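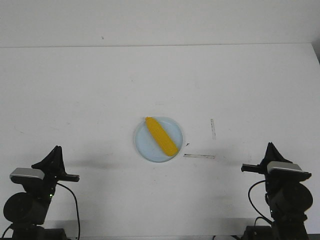
I have been thinking about corn since the Fourth of July potluck, when I stood in line behind three people who all wanted the last ear and all said "oh no, you take it." So this month's kitchen corner is a corn one, and it's long, sorry! My big theory is that we overload it. We pile it on a platter twelve deep, it sweats, and the bottom ones go soft and sad before anyone gets to them. Give one ear its own plate, a plain pale blue one with a bit of a raised rim, set it down on the diagonal so it fits, and suddenly that bright yellow looks like the main event. A rim matters more than you'd think, too, once there's melted butter going around.

I came to this slowly. For years I served corn on the big oval platter that came from my aunt, and I loved that platter, but it's white with brown flowers and everything on it looks like 1978. Last winter I picked up some plain plates in the closing sale at Boersma (the housewares place on the corner, not the bakery, people keep mixing them up) and paid $18 for the lot. They've been out of the cupboard ever since. Tomatoes look good on them, peaches look good on them, even scrambled eggs. Spaghetti doesn't, for some reason.

Now, cooking. I know this is where I lose half of you, but I've gone off boiling. I put the ears in the oven with the husks still on, straight on the rack, 20 minutes at 400, then let them sit on the counter until I can stand to touch them. Cut off the stem end, squeeze from the top, and the ear slides out, and most of the silk stays behind in the husk. Most of it. Keep a damp paper towel handy for the rest. If you're feeding a crowd you can do two racks at once and swap them halfway through, and the kitchen will smell wonderful and also be as hot as a parking lot, so open something.

Cyrill Rainer wrote in after the last newsletter to say I was wrong about lime, and I've now tried it his way and I give in. He softens the butter, grates the zest straight into it, adds a good pinch of salt and a little smoked paprika, and rolls it up in wax paper to chill. Then you cut a coin off the end for each person. I had been squeezing the juice over the top like a fool, where it just ran off and made a puddle. The zest butter clings! I made a roll of it on Wednesday and it was gone by the weekend, and I can't blame it all on corn, some of that went on toast.

A few of you asked about corn holders. I own two sets and I can never find a matching pair, so I've stopped putting them out. Hands are fine. Put out more napkins than you think you need, cloth if you don't mind the washing, and something in the middle of the table for the cobs, or they end up back on people's plates looking like a crime. The little kids do better if you cut the ear into short rounds before you serve it. Use a heavy knife and lean on it, and please do this at the counter and not at the table while someone is telling you a story. I have the scar.

Leftovers: stand the cold ear in the middle of a tube pan and slice down, and the kernels drop into the pan and mostly stay there. They'll keep in the fridge for 3 days, or you can freeze them flat in a bag and break off what you want for chowder. I throw the stripped cobs into a pot with an onion and cover them with water for a stock. It comes out pale and sweet, and it makes the best rice.

The farm stand at Skirside has bicolor and yellow right now and should have the white before long. The yellow is my favorite for looks and the bicolor is my favorite for eating, so I buy both and pretend that's a plan. Go before lunch if you can. By the afternoon it's been picked over by people pulling back every single husk to peek, and if you're one of them, I love you, but just feel for the plump ones through the husk and leave the rest of us something.

Send me your butter recipes and I'll print the good ones next month. Miso has already been suggested twice, so you can skip that one.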